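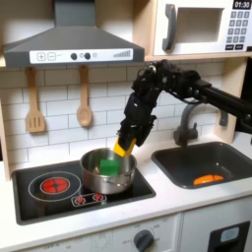
When should children first be shown how to use a hob?
Most settings begin at three, in pretend play, long before any heat is involved.
Unit 3 – The play kitchen. Notes by Yolanda Echeverri
Toy hobs often have the rings printed on, with red in the middle for hot. Use the word "hob" from the start and keep to it. Pots go on the ring, handles turned in.
Blocks will do for food – ask what is cooking before you name it.
Reading for next time: Hudstead handout, section 7.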